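03/04/2025

Thursday, and raining since breakfast, so the wheels stayed on the bench and I had a whole day for the part of this project I always put off. I should have been at the workshop by ten but I stopped for bread, then remembered the box of spacers on the hall table and went back for it, and by the time I had the heater going it was closer to eleven. The spacers were the wrong ones, as I found out later. I ordered the long ones in a weak moment, thinking of the old top plate.

Nalura is sitting up on two paint cans with her left side open. The new gear motors from Lasetti came on Tuesday and they are lovely things, much quieter than the last pair, and I have one in and one out. The one that's in took me most of yesterday evening because the bracket holes were off by a hair and I was too stubborn to get the drill out and went at them with a round file. My thumb is still sore. The other bracket I will drill.

Yevhen Moroz came by before lunch with his own battery box to glue and ended up staying to look at mine. He uses Bondix for everything and swears by it, and he put a bead of it along the seam of my lid where the tape keeps lifting – very neatly, I have to say, neater than I would have done – and told me to leave it 24 hours under a weight. So there is a vise sitting on it now, and the lid is off limits until tomorrow. He also thinks my wiring looks like somebody's dinner. He's right, and I told him I'd put it in sleeves before May, when we're both supposed to bring something that rolls to the open day. I have now told two people that, so I suppose it has to happen.

With the lid out of action there was nothing for it but to sit down with the laptop and do the simulator work. I had been dreading it, and then of course I enjoyed it so much I forgot to eat my bread. The idea is simple enough. I want her to be able to cross an open paved space by herself, keeping clear of posts and people, and I don't want to find out how badly she does it with real shins involved. So she gets to do it on the screen first, again and again, with a pretend version of herself that has the same wheelbase and the same camera height, and all the bumps cost me is a minute's wait while it resets.

I'd been using the plain gray floor with boxes on it that everybody starts with. She got very good at that. She got so good at it that I was quite proud, and then Philomena Ní Bhriain, who has been through all this with her own machine, looked over my shoulder last week and said, well yes, but when did you last see a gray floor with boxes on it? She was kind about it. She gave me a folder of town scenes on a stick, and the one I loaded today is a big old square I've been calling Magalhães, after the bakery I used to walk to across one very much like it.
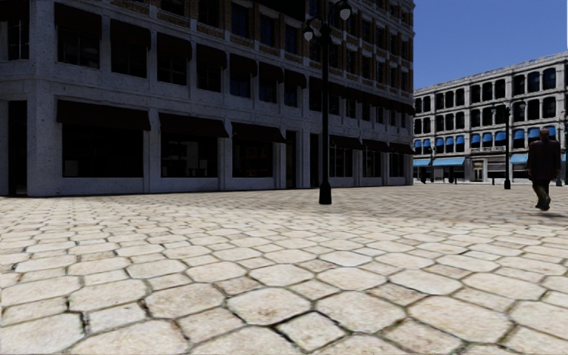 Magalhães on the laptop today, lamp posts, walking man and all.

I can't get over how much there is in it. I spent the first half hour just wandering, which I'll enter in the log as calibration. The paving alone gave me more trouble than all the boxes put together. My floor finder works by deciding what is ground and what is an edge, and on the gray floor an edge meant a box. On Magalhães every stone has a dark joint running all around it, and up close those joints are nice and crisp, so the poor thing announced an obstacle at every stone and refused to move. She sat there twitching. I raised the threshold a step at a time until she would roll, and then naturally she rolled straight into the foot of a lamp post.

So back down again, and this time I had it look at how tall a thing is before it worries about how dark it is. That was the good hour of the day. A joint has no height, a lamp post has plenty, and once I had the two tests in the right order she set off across the stones as if she'd been doing it for years. I did clap. Yevhen looked up from his clamps and said he hoped it wasn't the motor.

Then the shadow. There's a wide band of it across the middle distance, in front of the big corner building with the awnings, and the stones nearer to me are a good deal brighter. She stops at the line every time. I tried the exposure setting, I tried smoothing, I tried approaching at a slant, and she'd come up to that line like a cat at an open door and stop. I have a notion that it's the auto gain in my pretend camera, because the real one has a slower one, and I may have set the numbers from the wrong page of the sheet. I'll check that with fresh eyes.

The walking man she handles better than I expected. I have her giving him 825 mm on either side, which Philomena thinks is mean and Yevhen thinks is generous, so I'm leaving it alone. What I haven't solved is his shadow, which she sometimes takes for part of him, so she swings out wide and goes off toward the shops. I suppose it does no harm to be too polite. It does eat battery, though, and she hasn't much to spare.

I let it run 400 crossings while I drilled the second bracket. Drilling took ten minutes, after all that filing yesterday. The runs took a good deal longer, and the laptop fan got so loud that we couldn't hear the radio, so we turned it off and talked about hinges.

Of those I only looked closely at the last 100, as the settings were still changing before then. Most of the failures are at the shadow line, a few are at the thinner posts, and there's one where she drove in a circle until the time ran out, for which I have no explanation at all. I saved it under her name with a question mark.

Walked home between showers and caught myself looking down at the sidewalk the whole way, at the cracks and the wet patches, wondering what she'd make of them. The rain will be a whole other business. Wet stone shines, and I don't think she's ever seen anything shine.

Tomorrow: vise off the lid, second motor in, short spacers (Yevhen has a jar of them and says to help myself), then the gain numbers from the right page. And bring a proper lunch. The bread is still in my coat pocket.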